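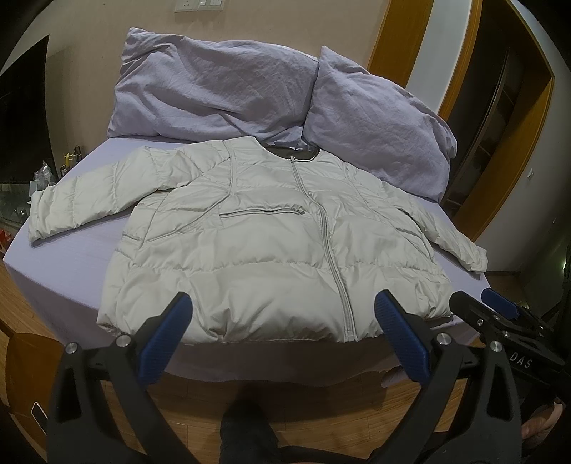 Puffer jacket on the bed, both grippers in hand, pads just short of the hem.

To: Tasby build list
Date: 2025-11-26
Re: Folding, again

> With the ridged pads and 39 more demos the arm
> should fold any coat. I'd call it solved by February.

Solved is a strong word. I've logged 118 runs on the Juriler pads and I don't trust the numbers yet. A puffer squashes wherever you pinch it, and the sleeves go their own way. Has anyone tried a coat the model hasn't met? 32 runs on the same jacket proves very little to me.

I'd also like to see the failures posted before we order more pads from Litau.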